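Open Lab Day at Muvitz: Notes on the Two-Arm Kitchen Bench
August 12, 2025

Muvitz opened its software floor to visitors for one afternoon, and I signed up for the planning and perception tour. The group was small enough that we could stand at the bench and ask things as they came up.

The first stop was the tabletop setup used to test Vira, the company's motion planner. Vira treats the two arms as one system. It takes a goal for each hand, checks both against a shared collision model, and replans every time one arm slows down. The older planner ran the arms in turns, and the engineers still keep it around for comparison. 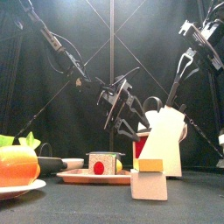 The tabletop bench at Muvitz, with one gripper over the red-sided box and the other near the knife block.

Most of the questions were about the knife block and the kettle behind it. Tall objects standing close together leave few clean approach angles, and the planner has a budget of 300 milliseconds to find one. If it runs out of time, the arm holds its position and asks for a new grasp. I would have liked to see how often that happens over a full day, but the log viewer was only showing the current session.

Perception was next. Each wrist camera feeds a separate segmentation process, and a tool called Trollik merges the results into a single object list.

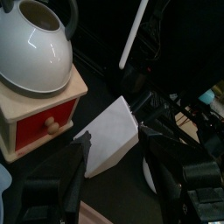

Glossy white surfaces are still a weak point. Highlights can break one object into pieces, and the merge step then has to decide which pieces belong together. The team trains on 2184 labeled views and adds more whenever a merge goes wrong. Labeling is done in-house, which surprised me.

The other hard case is one hand getting in the way of the other hand's camera.

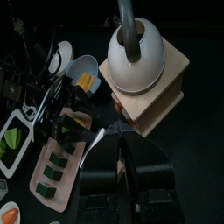 Trollik handles this by projecting the arm model into each view and masking it out before segmentation – simple enough, as long as the calibration holds. They recalibrate every 7 days with a routine from Sakamoto, and drift beyond 2 millimeters stops the run.

The tour ended at the replay tool, where you can scrub through a session and see the plan, the masks and the joint torques on one timeline. I would use that part tomorrow if they released it. The next open day is planned for January, and sign-up is through the Muvitz events page.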